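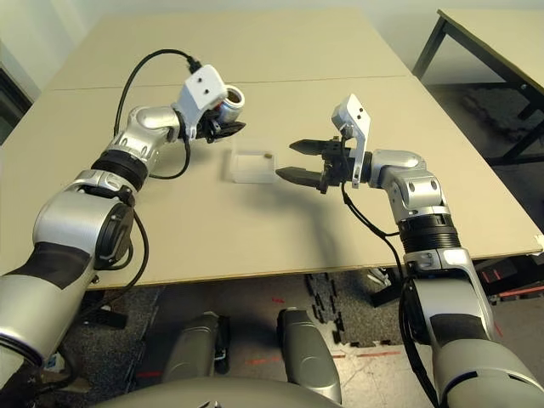

Section 4 covers the part of the Ilska that the sales brochure leaves out, namely you. By now the unit is bolted down, powered up and signed for, and the people who did the bolting have gone back to Hunel with your good screwdriver. What remains is the first shift. The work is two-arm handling: one gripper on each side, a part or a tray in the middle, and a person nearby who used to do the same thing with two hands and a radio on. A single clear plastic box between the grippers, one pair of fingers open and the other nearly shut, is a perfectly respectable morning's start. Do not begin with the full order. The full order will wait; it always has.

September 2021
By the Hunel bench documentation desk
18 comments | 3000 shares

4. FIRST SHIFT WITH THE ILSKA

4.1 Before you start

This section is for operators, shift leads, and whoever at your site has been told they are "the robot person" (there is always one, and it is usually the person who once fixed the label printer). You should have finished Sections 1 to 3. If you skipped Section 3, go back. It has the stop button in it.

You will need:

- one operator who has done this job by hand for at least a season
- one trayful of parts, no more
- the paper job card, even if you have been told that paper is over
- a chair

The chair is for the operator. Several sites took the chairs away on the day the arms arrived, on the theory that there would be less to do. There is less lifting. There is a good deal more looking, and looking is tiring work that people do badly on their feet.

4.2 Setting up the table

1. Clear the table down to the bare boards. Mugs, tape guns and the stapler that lives there must find another home.

2. Check any seam where two tabletop sections meet. Run a fingernail across it. If your nail catches, a thin tray will catch too. Level the sections before you go on.

3. Put the tray between the two grippers, where both can reach it without stretching. You will be tempted to put it where your own hands like it. Your hands have a shoulder and an opinion. The arms have a reach limit, and they will find it while a visitor is watching.

4. Look at the cables on both arms. They should hang in an easy loop, with enough slack for the wrist to turn and not enough to sweep the table. Recheck this after any change of job.

5. Mark the floor. Tape works well. Agree with everybody on the shift what the tape means, then write it on the wall. At Costello the same color stood for "keep out," "park the cart here," and "this was where the old bench was," and the people on nights had a fourth reading we never got to the bottom of.

CAUTION: Both arms can reach the middle of the table at the same time. So can you. Only two of these three should be there during a cycle, and you are not one of them.

4.3 Teaching the first pick

6. Ask the operator to do the job by hand, slowly, ten times. Watch, and keep quiet. If you are a manager, stand farther back than you want to.

7. Write down what the operator does that is missing from the job card. There will be a lot. The card says "pick part, inspect, place." The operator picks the part, turns it, feels for the burr, gives it a small shake, glances at the previous one, and places it. Ask about the shake. If the answer is "habit," ask again after lunch.

8. Enter the steps in Grisemard, one line per movement. Grisemard allows 83 characters a line. This is a limit of the software and we have raised it with ourselves. Keep the operator's own words where they fit. "Jiggle till it sits" is a better line than "effect seating," and the next person on the job will know what it means.

9. Choose which arm holds and which arm works. Most people pick the arm that matches their own better hand and never revisit it. Try the job both ways once before you settle.

10. Run the pick at the slowest speed with no part. Then run it at the slowest speed with one part. Resist the speed slider. We put it on the second page of the menu for a reason, and the reason was Costello.

NOTE: For the first few runs the arms will look hesitant, and somebody will say that they could have done it faster by hand. They are correct. Thank them and carry on.

4.4 Handing a part from one gripper to the other

This is the step people crowd in to see, and the one most likely to put something on the floor. For a while there are two grippers on a single part, and the question is which of them has it. Anyone who has moved a sofa knows the problem.

11. Start with something small and light that you can afford to lose. A little white piece with a rounded top and a red mark on it does nicely. With both sets of black fingers closed in around a piece that size, you will see some of the white and possibly the red, and that is all the view you are going to get. Set your grip positions before the fingers arrive.

12. Set the overlap time in Grisemard. Overlap is how long both grippers hold on. Too short and the part is nobody's. Too long and they pull against each other like two departments sharing a budget.

13. Run the handover with the operator's hand on the stop button. Let the operator decide when to press it. A stop that turns out to be unnecessary costs you a restart. An operator who has been teased for pressing it will wait a little longer next time, and you do not want that at any price. 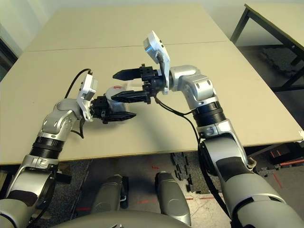
14. Repeat until the operator is bored. Boredom is the acceptance test. We tried several others with graphs in them and this one held up best.

15. Swap operators and repeat from step 13. If the job only works while one particular person is standing there, you have not automated it. You have given that person an expensive assistant, and they would like to take vacation in November.

CAUTION: Do not reach in to "help" a part that is held crooked. Stop the cycle, open one gripper from the menu, then the other, and lift the part out. Every operator will want to help. It is a decent instinct and it is how fingers get pinched.

4.5 What changes for the people on the shift

Our lawyers would like this part to be shorter. Our customers keep asking for it to be longer. We have split the difference.

The job title. It will say "operator" before and after, and the two jobs have little in common. The first is making the thing. The second is noticing when the thing is being made slightly wrong, over and over, with great consistency. The second needs everything the first one taught. Do not staff it with someone who has never touched the part.

The pace. People who work by hand speed up before a break and slow down after one. The Ilska does neither. Somebody will suggest moving the breaks to suit the machine. Leave the breaks alone. The machine has no feelings in the matter and the shift has several.

The talk. Hand benches are sociable. Two people facing each other across a table get through a lot of television. Once there are arms in the middle, the seating changes and the talk goes with it, and a surprising amount of training used to travel that way. Schedule time for it. Call it whatever your site needs to call it in order to approve it.

The blame. When a tray comes out wrong, the first question will be whether it was the robot or the operator. It is nearly always the job card, which was wrong for years while good people quietly worked around it. Correct the card. Form 139 is provided for this purpose at the back of the binder, and it may also be used for complaints about Form 139.

The pay. This is outside the scope of the manual. We mention it only so you will know that your operators have already read this section looking for it.

4.6 End of shift

16. Let the current cycle finish, then park both arms with the grippers open.

17. Take the tray off the table and look inside it, along the rims as well. Small parts and scraps collect there, and the next shift will not know they are yours.

18. Save the job in Grisemard under a name a stranger could understand. "Test," "test new," and "test new USE THIS ONE" are all taken.

19. Have the operator write two lines in the log: what the arms did well and what they got wrong. If the first line is blank for a week, call us. If the second line is blank for a week, someone has stopped looking, and you should go and see whether the chair is still there.

20. Power down as described in Section 3, which you have read.

Section 5 deals with changing the finger tips, ordering spares, and getting your screwdriver back.

Hunel Bench Automation | Ilska set-up guide | Questions: use the contact form in your Grisemard account | © 2021 Hunel | Back to top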